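Posted in: Course notes > Dyeing and Surface Colour > Week 5
November 3, 2024
By the course tutor, Rilell evening classes

MORDANTS AND PLANT DYES, handout to go with the second session

Notes only. Typed up fast, sorry, fuller version in February when we do indigo.

Recap from last time. Dye = colour that goes into the fibre. Pigment = colour that sits on top. Most plant colours are dyes but weak ones, need help to hold. Help = mordant. Word comes from the French for "biting". Metal salt, grabs the fibre on one side and the dye on the other.

Not all plants need one. Walnut husk, tea, oak gall: lots of tannin, will stain more or less anything, including you. Turmeric goes on with no mordant too but fades badly in sun so don't use it for curtains.

FIBRES

Two families, keep them apart in your head.

Protein: wool, silk, alpaca. Take dye easily. Hate sudden heat changes, hate strong alkali.

Cellulose: cotton, linen, hemp, viscose. Harder work. Want a tannin step before the alum. Will put up with boiling.

Blends: whichever half takes better will show. Sock yarn with nylon in it is fine, nylon behaves a bit like wool. Polyester won't take plant dye at all. If a shirt is cotton with polyester thread the stitching stays white. Some people like that.

SCOURING

Do it. Most patchy results come from skipping this. New cloth has size, wax, oil, handling marks.

Wool: warm water, drop of washing up liquid, soak, let it cool in the pot. No stirring or you get felt.

Cotton: simmer with soda ash, an hour at least, two for calico. Water goes the colour of weak tea. Tip it out, do it again if still yellow. Rinse well.

WEIGHING

Everything goes by dry weight of fibre, WOF for short. Weigh before you scour and write it on a tag. Tyvek label or a bit of milk bottle, paper falls apart.

Worked sum, same as on the board:
dry wool 500 g
alum at 15 percent
500 x 0.15 = 75 g

Try one with an awkward number. Cotton scarf, 115 g. Alum at 20 percent = 23 g. If your scales only do whole grams, round up, it won't matter.

Plant matter: start with equal weight to the fibre if dried, double if fresh. Madder less, 50 percent is plenty. Onion skins hardly weigh anything so just fill the pot.

ALUM

The one we use for nearly everything. Potassium alum for wool and silk. Aluminium acetate better on cotton but costs more, alum with a bit of soda is the cheap way round.

Disolve it in a jar of hot water first, never straight into the pot. Then add to pot, stir, then add wetted fibre. Bring up slowly to just under a simmer. Hold one hour. Leave overnight if you can. Squeeze, don't wring.

Mordanted cloth can be dried and kept. Label it!! Last year there was a whole bag that could have been anything.

IRON

Ferrous sulphate. Not for the main mordant, too harsh on wool, makes it brittle. Use at the end as a dip to "sadden" the colour. 2 percent WOF is loads. Yellow goes olive, pink goes a greyish purple, tannin goes nearly black. Minutes only. Keep a separate pot and spoon for it, even a trace will dull the next bath.

Copper and chrome: in the old books, not in this class. Chrome is nasty. Don't buy it off the internet.

THE DYE BATH

Chop, soak overnight, heat gently, strain, then put fibre in. Straining matters, bits leave marks.

Temperatures. Madder: keep it low, 60 to 70 C, any hotter and the browns come out and you lose the red. Weld: can go a bit hotter, likes chalk in the water. Onion: simmer away, can't spoil it.

Let it cool in the bath. Most of the depth comes in the last few hours so leave it alone.

Water. Ours is hard. Good for weld and madder, less good for cochineal, use rainwater for that. Pinch of cream of tartar brightens reds on wool.

SAFETY, short version

Dye pots never go back to cooking. Window open. Gloves. Mask when weighing powders. Lids on if there are children or cats.
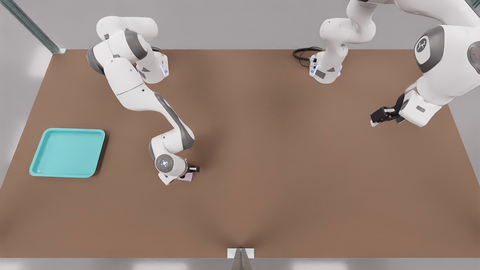

Spent baths: alum baths can go on the garden round acid lovers if well diluted, not on the same spot each time. Iron likewise in small amounts. Not down a drain that runs to a stream.

TESTING FOR FASTNESS

Light: strip of card, wind yarn round it, cover half with foil, tape to a south window for 3 weeks. Compare. Turmeric, beetroot, red cabbage and most berries will have gone. Madder and weld hold.

Wash: stitch a sample to white cotton, wash with pH neutral soap, look at the white. Ordinary powder is alkaline and will shift the colour, pinks go bluer.

Rub: dry white hanky, ten rubs. Then damp.

Write results in your sample book next to the recipe. Recipe = fibre, WOF, mordant and percent, plant and percent, time, heat, water. If one is missing you won't be able to do it again.

FOR NEXT SESSION

Bring: two skeins of scoured wool, tagged. Old pillowcase. Jar with lid. Onion skins, any colour but keep red and brown apart.
Read: textbook from page 139 to the end of the chapter, skip the box on chrome.
The Wustico sample cards are in the cupboard, take one each.

COMMENTS

madderlane: Does the soda ash step work on old sheets or only new cloth? Mine have been washed a hundred times.

tutor: Yes still do it, fabric softener builds up. One go is probably enough.

greenbucket: my madder went brick brown, had it at a rolling boil, now I see why

tansy_k: Can I swap the alum for the stuff sold for pickling? Packet says potassium alum.

tutor: Same thing. Check there is nothing else in it. Dearer by the gram though.

greenbucket: is the iron dip before or after rinsing

tutor: Quick rinse, iron, then rinse properly. Will add to the notes.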